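**Zastdale 2: input lag after the September patch**

**mirelurk_og**
Since the patch, aiming on controller feels late. I recorded the screen with a high-speed phone camera. Old build: 18 samples, consistent. New build: 31 samples, slower in every one. V-sync off in both, same driver.

**tallow**
What frame cap? The patch moved the cap from the render thread to the simulation thread. If you cap in game, you queue an extra frame. Cap in the driver and test again.

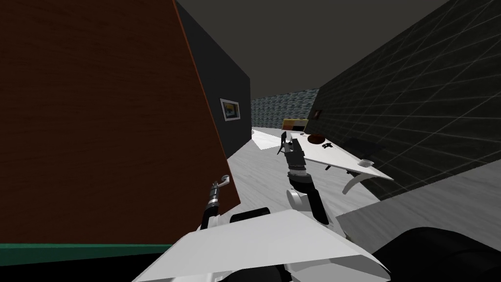
Also check that the config didn't reset. Mine put buffered input back to 1.

**mirelurk_og**
In-game cap. Buffered input was already 0. Will rerun tonight.

**Çetinkaya**
I don't buy the queue theory. Keyboard shows no change for me, and an extra frame would hit both devices. The stick filter is the more likely cause. Jaltside shipped the same smoothing in their last game and had to pull it.

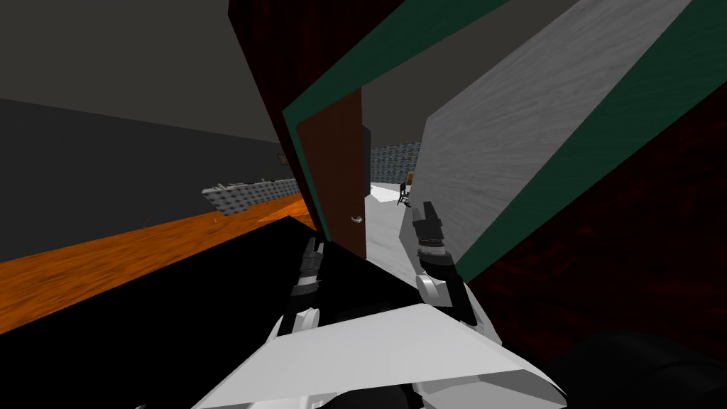
*Robot arms at the doorway, simulated.*

**tallow**
Keyboard is polled after the cap, controller before it. So no, it would not hit both. Look at the order of calls in a trace.

**Çetinkaya**
I looked. In my trace both are polled in the same block. Which build are you on?

**tallow**
Steam beta branch. You?

**Çetinkaya**
Retail. That would explain the trace. It doesn't explain his numbers, unless he's on beta too. 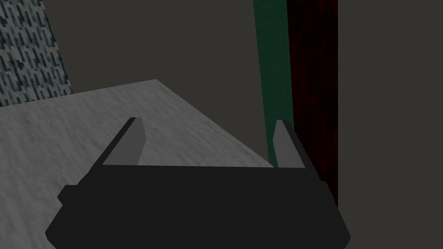

The stick curve is easy to rule out. Set response to linear, dead zone to 0, and measure a button press separately from a stick flick. If only the stick is late, it's the filter.

**mirelurk_og**
Retail. Driver cap made a small difference. Button press matches the old build. Stick flick is still late with linear response.

**Danilo Dumlao**
Same result on a Waltico pad with nearly 3,000 logged inputs. Buttons fine, sticks late. Polling rate made no difference.

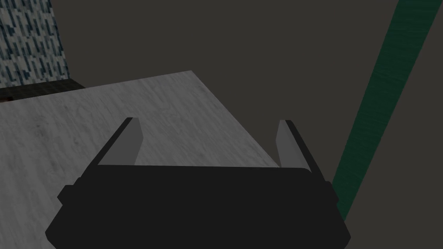 *Gripper over the gray tabletop, rendered.*

**tallow**
OK, filter on retail. I still say beta has the queue problem on top.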